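About us

Hello! I started Gritport because I was fed up with reading that a robot would be doing my washing-up by Christmas. We're a small workshop at the back of Follero Yard, and we spend our days finding out which chores machines can really manage yet, in kitchens and on shop floors.

Mostly the answer is "sort of". Our longest-running job is Otenine, a tidying test with 18 chores in it, from pairing socks to putting the shopping away. A chore only gets a tick from us once a machine has done it 50 times without any help -- and I'm a bit strict about that. So far we've ticked 5 (folding fitted sheets isn't one of them, and I can't do those either!).

Clearing a table is the one people always ask me about. It sounds so easy, doesn't it?

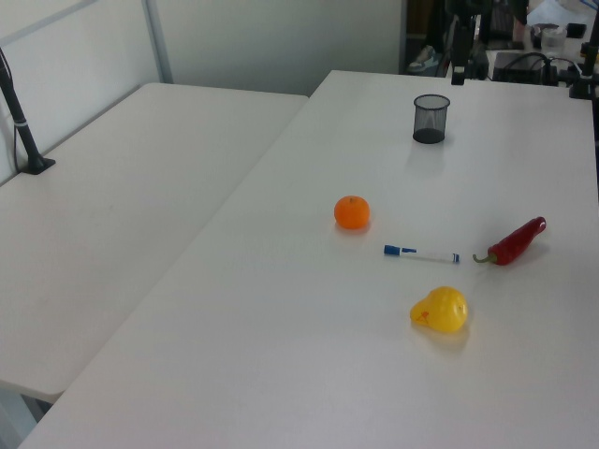

A pen goes back in the pot and fruit goes in the bowl, and any four-year-old knows that, but a machine has to work out what each thing is and then how hard to squeeze it. We're still plugging away at that one.

We open the doors again in July, so bring a chore you hate and we'll have a go.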